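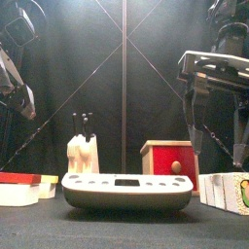 Hetholm Household Objects

Hetholm is a list of ordinary household things that fit on a table: boxes, small kitchen appliances, containers, and packaging. Each object has been measured, weighed, and given a plain name. The list is meant for anyone who needs to look up how big a thing is, what it is made of on the outside, or what other people tend to call it.

Contents

The current release has 247 entries in 17 categories. One entry is one object. Two boxes of the same kind get two entries if they differ in size or color, and one entry with a quantity if they don't.

Files

objects.csv: the main table, one row per entry
categories.csv: category codes and their full names
names.csv: other names for each object, one per row
stacks.csv: objects that are stored or set out on top of each other
CHANGES.txt: list of edits by release

Columns in objects.csv

id: a number, never reused, even after an entry is removed
name: short plain name, lower case, color first if there is one ("red box")
category: code from categories.csv
width, depth, height: in millimeters, measured at the widest point with lids on and cords tucked in
weight: in grams, empty unless the notes column says otherwise
surface: what the outside feels like (smooth, matte, ribbed, soft)
quantity: how many identical pieces the entry covers
notes: free text

Empty cells mean the value was not measured. A zero is a real zero and only appears in the depth column, for flat things such as sheets of card.

How things are named

The name is what a person would say if they were asking for the object across the table. Brand names go in the notes. Colors are kept to the common ones. White, cream, and off-white are all entered as white, and very dark blue goes in as blue if it looks blue in daylight.

Appliances are listed under kitchen or under bathroom depending on where they were kept. A few could go either way and have a second category in the notes.

Measuring

Sizes were taken with a steel rule for anything over 60 millimeters and with a caliper for anything smaller. The Tredow table has a dark top, which makes the edges of light-colored boxes easy to read against the rule. Dark objects were measured on a sheet of white paper.

Cardboard boxes were measured closed. If a side bulges, the bulge is included. Old boxes with crushed corners have the word "crushed" in the notes, and their height should be treated with some care.

Stacks

Boxes of the same size are often kept in a stack, and a stack behaves differently from a single box when you are packing a shelf. Each row in stacks.csv gives the id of the bottom object, the id of the one above it, and the total height. Do not add up single heights to get the height of a stack. Lids that nest will make your total too large.

Known problems

Weights in the packaging category were taken on the old scale, which does not read below five grams. They will be replaced in the next release.
Cord length is missing for most appliances.
There are 80 entries with no surface value.
The categories "box" and "container" overlap. If it has flaps it should be a box, but older rows do not always follow this.
Some names in names.csv are regional and will look odd to you.

Corrections

Send the id, the column, and the value you think is right. If you measured the object yourself, say what you used. Please don't send a whole edited copy of the table, as it can't be merged.

Use

You may copy the list, change it, and pass it on, as long as you say it came from Hetholm and note what you changed. The object names may be used freely with no credit.

Last edited 28 June 2023

Related lists
Brusterdale Pantry Jars and Lids
Mutiso Small Appliance Sizes
Tredow Shelf and Drawer Measurements
Hetholm Household Objects, January release (old column names)

Contact: use the corrections form | © Hetholm | Back to top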